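How to Clean a Keyboard Without Taking It Apart

I put this job off for years, and then one July afternoon the space bar stuck and I finally gave in. It's a pleasant little chore once you get going, so pour yourself something cold (and set it well away from the desk!). 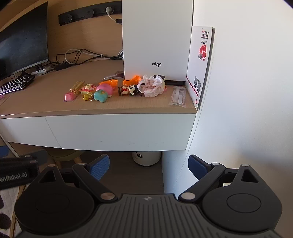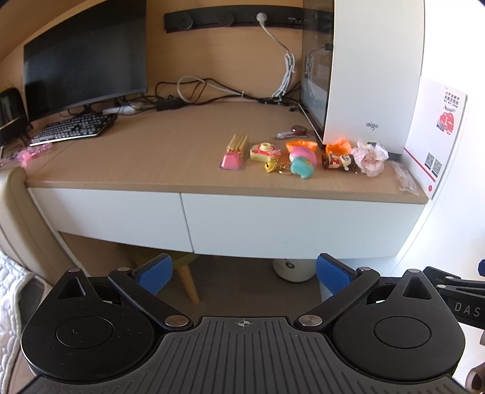
A light wood-topped desk with a black monitor, seen twice.

First, shut the computer down and unplug the keyboard, or switch it off if it's wireless. Turn it upside down over a towel and give it 6 or so gentle taps - you'll be amazed at the crumbs.

Next, work a soft, dry paintbrush between the rows, going left to right and then back again. My neighbor Phong Tô swears by an old makeup brush, and that works nicely too.

Now dampen a lint-free cloth with a little rubbing alcohol and wipe the tops of the keys. The cloth should never drip. For the sticky edges, wrap a corner of it around a toothpick and go slowly.

Let everything dry for two hours before you plug it back in, then type a few lines and try every key, even the ones you never use.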